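Fallthorpe Links: wind, yardages and whether to book the afternoon
Travel and Courses board

Posted by tiltance_52, 11 February 2024

I have an afternoon tee time at Fallthorpe on a driving trip down the coast. The forecast gives a steady crosswind on the outward nine. Two questions. Is the yardage book accurate to the front edge or the middle of the green? And is the gravel road from the Gimineo side passable in a rental sedan?

Reply by mudflap

Front edge. The book doesn't say so, but the sprinkler heads are marked to the middle, and the difference matches the green depth on every hole I checked. The road is fine when dry. After rain there is a washout before the second cattle gate, and I would take the highway instead.

Reply by B_Pakzad

Disagree on the yardages. The book was reprinted after the tenth and fourteenth greens were rebuilt, and those two are measured to the middle. I played it as front edge and came up short on both.

For wind I keep a plain table: club, carry in still air, carry into a crosswind. I fill it in by hand the night before.

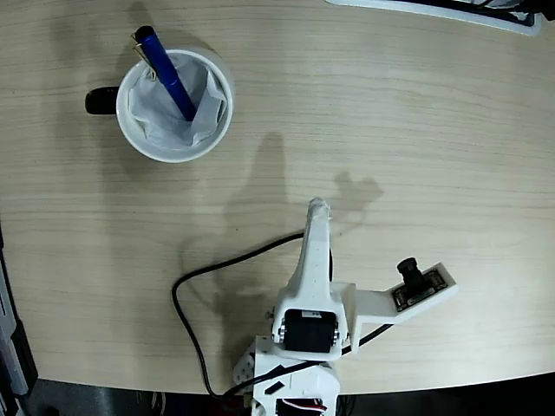

Pen and mug on a wooden table.

The crosswind cost me up to 3 clubs on the exposed par threes. Flighting it low helped less than I expected, as the greens are raised and a low ball runs into the bank.

— Behrouz Pakzad

Reply by mudflap

Three clubs sounds like a headwind. A pure crosswind should cost you one at most. Were you aiming upwind and cutting it back? That alone would account for the lost carry.

Reply by B_Pakzad

Yes, holding it against the wind. Fair point. The fourteenth green is still measured to the middle.

Reply by phung_drives

Stay in Phùng's guesthouse if you come in from Gimineo. Parking is off the road and they will store clubs. I took the gravel in a compact at low speed — no damage, but I wouldn't do it after dark.

Reply by tiltance_52

Thanks. Highway in, gravel out if it stays dry. I will check both greens with a rangefinder and post the numbers.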